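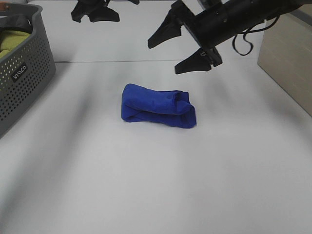 # Cleaning cloths and laundry claims: your questions

Last revised 18th June. We take no money from Leltex, Haneo or anyone else who sells cloths, powders or softeners.

### Do I need a special detergent for microfibre?

Probably not. Haneo sells one, and we have yet to see a reason for it that wasn't written by Haneo. An ordinary liquid without softener does the job. We prefer liquid to powder, though our evidence for that is mostly habit.

### Is fabric softener really that bad?

For cleaning cloths, yes, we think so. Softener leaves a coating on the fibres, and a coated cloth pushes water about where it used to pick it up. If you've already used it, try 2 hot washes with plain detergent. We can't promise a full recovery.

### The packet says "lasts 500 washes". Does it?

Ask how they know. Leltex couldn't tell us what counted as "lasting", at what heat, or in what sort of machine. We gave up on one of our own cloths after 43 washes. That proves very little, but we can at least say what happened: it had gone stiff and left streaks on the bathroom mirror.

### What temperature should I use?

40 degrees for most things. Check the label first, and be wary of advice telling you to boil everything. Very high heat can damage synthetic fibres, and so can a hot tumble dryer.

### Does it matter how I fold them?

Not for cleaning. Folding into quarters gives you several fresh faces to turn to as you work, and that is the whole of the case for it. The "Provitz fold" that gets passed around online is quarters with a name.

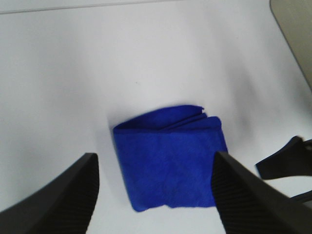 *A blue cloth folded into a compact square.*

### Are the colours meant to be a system?

Only if you make them one. Cormier prints a chart telling you which colour belongs in which room, and then sells packs to match. Keeping the toilet cloth away from the worktop is sensible. Buying a fresh set to do it seems less so when a laundry pen would serve.

### How can I tell when a cloth is finished?
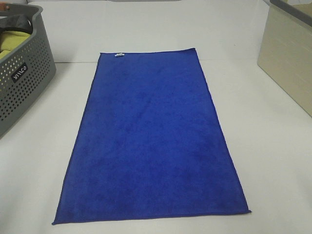 Sellers tend to give a date, and we'd ignore it. Judge by how the cloth behaves on a small spill. Open it out flat as well, the way the blue towel is, and have a look at the hem along each side, then at the pile. Patches of lighter and darker blue needn't mean wear, as pile lying in different directions will show up like that. Bald spots and loose threads are another matter.

### Will you be testing the new Leltex range?

In November, if they're in the shops by then. We buy our own, and we've turned down the 2 sample packs we were offered.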